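From: Yupin Somboon
To: home-textiles list
Date: 2018-06-01
Subject: Re: Green bed cover, how to keep it clean when folding on it

Hello all,

Thank you for the kind answers to my first message. I reply to this part:

> I never put clothes on the bed cover. The dark knits leave
> fluff on anything with a pile, and then you need the brush
> for an hour. Do you really have no table you can use?
> Also, which one is it, the plain green or the one with
> the lettering?

I have a table, but it is small and the sewing machine lives on it. So the bed is my folding place. I put the green cloth flat first, then I bring the clothes and sort them there. Mine is the one with the yellow embroidered letters and the beige fringe.

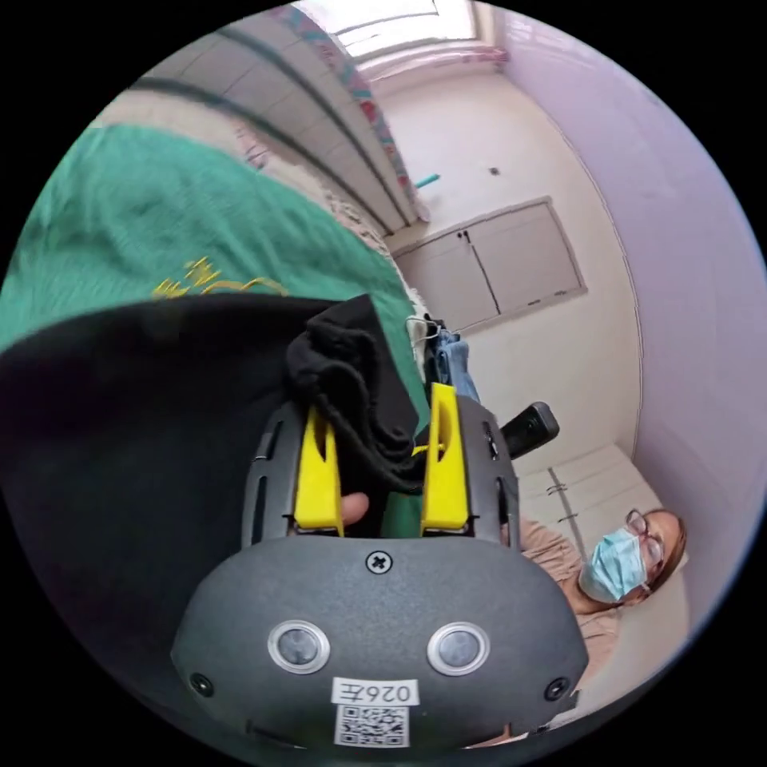 The fringe is the part which gives me trouble. In April I washed it together with towels and it came out full of small knots. Now I wash it alone in a net bag, with 2 spoons of Tundix, and I comb the fringe with my fingers while it is still damp. It takes longer but the knots did not come back.

About the fluff, I must agree with you. The black things are the worst. I tried the Fomach roller and it works on the flat parts, but not inside the wrinkles. If somebody knows a better brush, please write.

The second question was what I keep at the head of the bed. I use a heavy knitted blanket there also in summer, because the room becomes cold in the early morning. I do not fold it every day, I only push it to the side when I need the space. 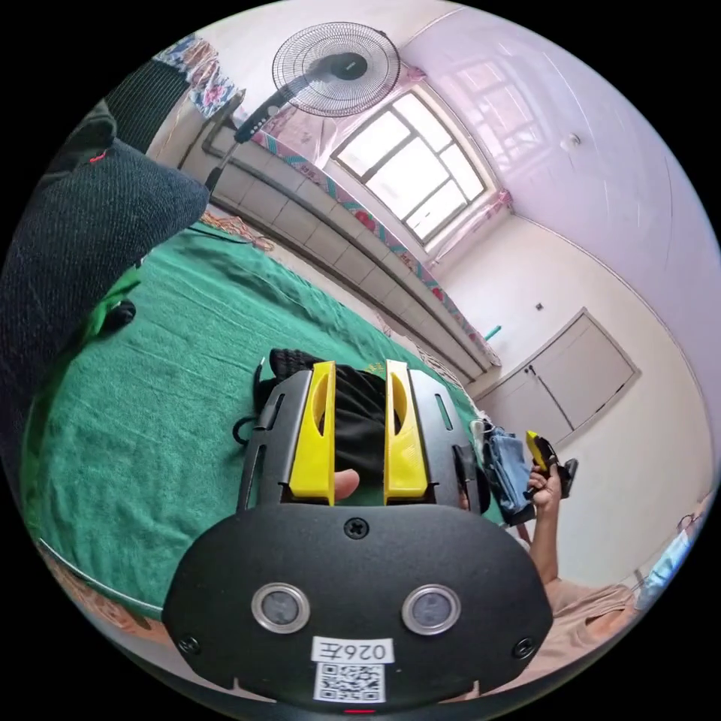
Green towel on the bed, gray knitted blanket in the corner, flowered cloth above it.

For the folding itself I have a simple order. The soft things with elastic go first, because they slide from the pile if they are on top. I lay the waistband flat, pull out both sides, and fold in 3. Jeans are last. I fold them the long way and put them against the wall, so they stay out of my way until I go to the closet.

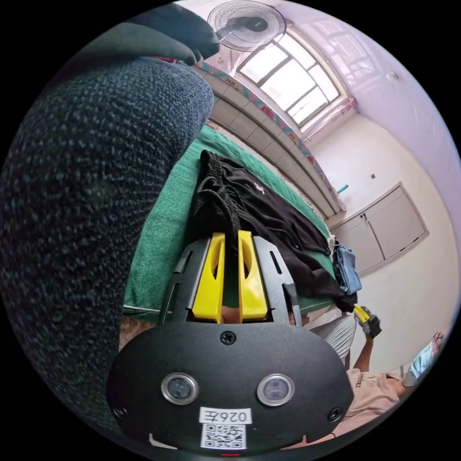

Black garment with the elastic waist, still to fold, and the folded denim at the far end.

One more thing for the person who asked about Puvura bags: I bought one for the winter knits and the zipper is good, but the bag is too short for a thick blanket. Does the Trnka one have more length? I need 75 cm inside.

Best regards,
Yupin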